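Dye room notebook, 11 Sep 2021

Small indigo vat, Birkura pigment, third attempt. The April vat never reduced properly and I threw it out after a week of feeding it. This time: fructose and pickling lime, no iron. Ratio 1 part indigo, 2 parts lime, 3 parts fructose, by weight. Same jar, same lid, new lime.

Hydrated the pigment overnight with the glass marbles and a splash of hot water. Much smoother than in April, when I stirred it in dry and had blue grit on the bottom for days. Added the fructose first, then the lime a spoon at a time, because the whole lot foams if it goes in together. Coppery film on top within the hour. Liquid underneath went from murky blue-gray to a clear amber by the afternoon.

Test strips: unbleached cotton from the Sangkhawat bolt, scoured with soda ash for two hours. The scour water came off the color of weak tea, so that bolt needs it more than we thought. I have stopped trusting anything sold as ready to dye. Canvas is worse again, all seams and double layers, and the handles take up liquid at a different rate from the body. Not attempting any bags until the strips behave.

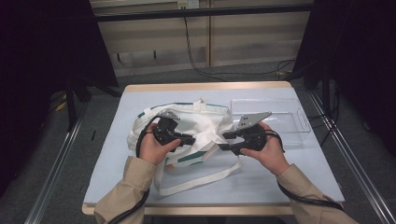
Dip times

Strip A: one dip, 5 minutes. Came out yellow-green, turned in the air while I held it. Pale blue, slightly patchy near the clip.

Strip B: three dips, 5 minutes each, with airing between. Good middle blue. Edges darker than the center, which I put down to folding it over the rod.

Strip C: seven dips, 2 minutes each. Best of the lot, even all the way across. It's slower but I would do every piece this way now.

Strip D: one long dip, forgotten while I was on the phone with Kerov about the missing scale. Dark when it came out, but a lot of it rinsed off in the first bowl. I think most of that color was sitting on the surface and never got into the fiber.

The scale has been sent to the old address. Using the kitchen one in the meantime, which only reads whole grams. That is fine for the lime and not fine for anything smaller.

Rinsing

Cold water, then a bowl with a little white vinegar, then cold again. Skipped the vinegar on half of strip B to see what it does. The half without it feels stiffer and has a faint chalky bloom along the fold. Keep the vinegar.

Rub test with a dry white rag: A clean, C nearly clean, B some blue, D bad. Wet rub still to do once everything has dried overnight. Printed cottons are next on my list — I'd like to know whether small white areas in a print stay readable under a pale blue or just go muddy. One dip at most for those.

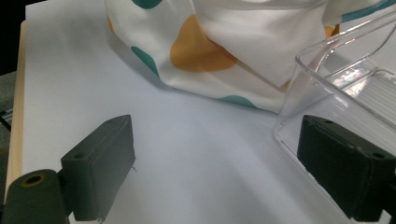 Chanida Saithong thinks strip D is worth keeping. She would wash it hot with the Beltus neutral soap and rub it again before calling it a failure, and she wants the vat left alone for a full day first, as the sediment was still up when the last strip went in. She also asks that the lid be taped.

Lid taped. Leaving the vat to settle and will check the color of the liquid in the morning before any stirring. If it has gone green, one spoon of fructose and warm it up. If it is still amber, straight to a second set at 2 minutes, starting with a wider strip hung from both corners so it can't fold.

To buy: lime, pH strips, longer gloves.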